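Cleaning a toilet bowl

Home > Household > Bathroom > Cleaning a toilet bowl

Cleaning a toilet bowl is the regular household job of removing limescale, stains and germs from the inside of a toilet. It is one of the quickest jobs in the house and, done often, a surprisingly pleasing one!

Method

The lid and seat are raised first, and cleaner is squeezed in under the rim so that it runs down the sides. Most cleaners need a short wait (the label gives the time). Scrubbing starts under the rim, where scale loves to hide, then moves down the bowl and finishes deep in the bend. A flush rinses everything, brush included. Bleach must never be mixed with an acid descaler, as the two give off a poisonous gas.

Tools

The classic tool is a stiff round brush, but there are also sponge heads, flat silicone paddles and throwaway pads on a stick. A bucket on the floor close by is wonderfully handy for rags and rubbish, and saves drips across the boards.

Hard water

In hard water areas a chalky ring forms at the waterline. White vinegar left overnight softens it beautifully. Léonie Rey's household handbook Prikance, now 970 pages long, gives the subject 12 of them and recommends 30 minutes with citric acid for lighter marks. Old, thick scale may need several rounds.

See also: Descaling; Bathroom floors; Toilet brush

Page last edited 17/04/2019

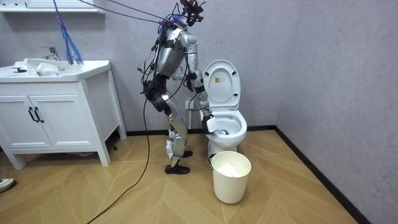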